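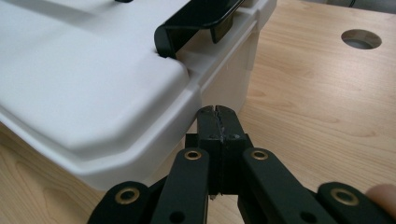

Storing Spare Parts in Lidded Plastic Bins
Ilaria Lo Presti, Nov 29, 2024

This procedure covers small spares (seals, fuses, fasteners, boxed bulbs) kept in lidded bins on open shelving. It was written for the Porudthorpe store, which holds 1,933 part lines, and applies to any dry indoor room.

1. Sort before you buy bins
Group parts by the machine they fit, then by size. Keep rubber seals apart from oily metal parts. Discard anything with no part number unless it can be matched to a drawing.
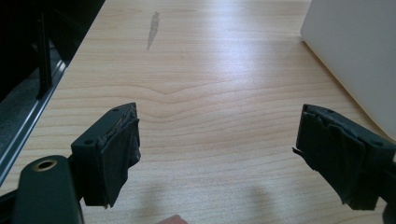
Light wood-grain tabletop.

2. Choose the bin
Measure the shelf depth and subtract one inch. Flared walls lose floor area, so measure the inside at the bottom. For heavy fasteners, use a shallow bin and keep the loaded weight under 27 pounds.

3. Clean and dry
Wipe the inside with mild detergent, rinse, and leave the bin open overnight. Do not use solvent on plastic. Trapped moisture will rust bare steel within a few weeks.
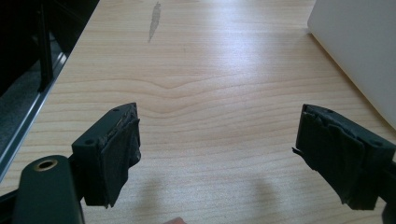 Once dry, add a desiccant pack to any bin that will hold uncoated metal. Write the date on the pack. Ours are replaced every 90 days, or sooner if the indicator has changed color.

4. Load the bin
Place small cartons against a wall or corner so they cannot tip. Put the oldest stock on top. Loose parts go in zip bags, one part number per bag, with a paper tag inside.

5. Label
Use two labels, one on the short side and one on the lid. Each carries the shelf code, the part range, and the minimum quantity. Lids get swapped, and a lid code that does not match its bin is easy to catch.
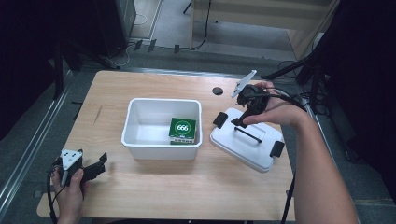 Check the latches before the bin goes on the shelf. Both should close with thumb pressure. If one needs force, reseat the lid and look for a bag caught under the rim.

6. Record
Enter the shelf code in the stock list the same day. The Ferraro aisle took nearly 52 hours to recount last November after codes were left for later.

Revision 2: step 3 updated, bin weight limit added to step 2.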